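Where Do the Dishes Go? All About the Busing Tub

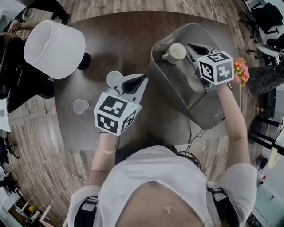

By the Table Lady
Kitchen writer, Cowie Kids' Pages

Have you ever finished a snack, run off to play, and come back to find your cup gone? Somebody cleared the table! I used to clear tables as my job, and I still love talking about it.

See the big gray plastic tub? A tub for carrying dishes is often called a bus tub, and clearing tables is called busing. (No wheels, no driver, sorry!) The word comes from "omnibus," a Latin word that means "for everybody."

There's a cream-colored mug standing in the tub, and a little white saucer and a small plastic cup are on the table. A mug, a saucer and a cup don't weigh the same, so I think about that before I pick anything up.

Heavy things go in first, down on the bottom. A mug is thick and strong, but it's ceramic, and that's clay baked in a very hot oven called a kiln. Ceramic can chip if it gets knocked around, so set it down gently and leave a little space. Plates and saucers can lie flat in a pile. Light plastic cups go in last, on top or in a corner, where nothing can squash them.

And here's my favorite trick: use the handle! Mugs have handles because hot cocoa makes the sides hot, but a handle is just as good for lifting a mug in and out of a tub.

At the Oton Diner, where I worked, I could fit 10 mugs in one tub. Then I couldn't lift it! I had to take 3 out and make two trips. If your tub feels too heavy, do the same, or get a grown-up to take the other end.

Want to try it at home? Find a plastic tub or a big bowl and ask which dishes you're allowed to carry. Tip any leftover drink into the sink before you start, or you'll have a puddle sliding around in the bottom. I've had milk in my shoes that way. Yuck!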